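Notebook, 2022-03-05, Zekdale workshop

Cup day. I've put off the Garnine order long enough, so today was for going through the white cups and settling which ones are fit to send over. The top I'm working on is the pale grey streaky one, and I do like it for this - a flat surface in a quiet colour, so a wonky base shows itself straight away!

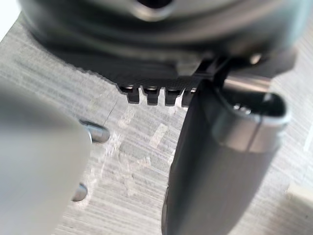 Scuffs and streaks

Garnine asked for 200 and we have almost 300 in the store, which sounds generous until you start being fussy. Faint scuffs I'm letting through. Anything you can catch a fingernail in goes to Brandão for the paint table (they'll take any old cup, bless them).

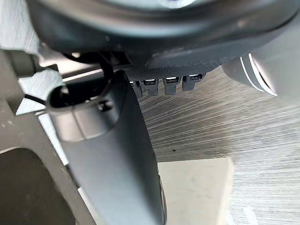

I tried the Zinavetti cream on a few of the streaky ones as well. It smells of oranges and needs a good hard rub, and I'm still not sure I like it better than plain washing-up liquid. Ask me again in August when the tub's run out.

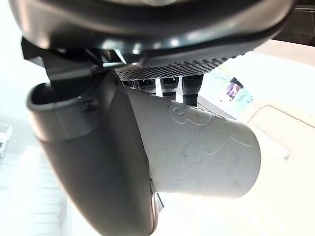 Rims next. I run a thumb round each one, then stand it upside down and give it a nudge, and if it rocks it goes in the Brandão box. 11 in there by lunch, mostly from the bottom of the old stack. Still to do: labels, more tissue, and find the lid for the second crate. Also sweep - the striped carpet hides crumbs far too well. 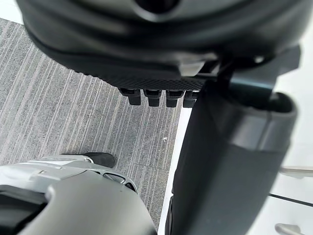
Grey striped carpet, with the toe of a black shoe.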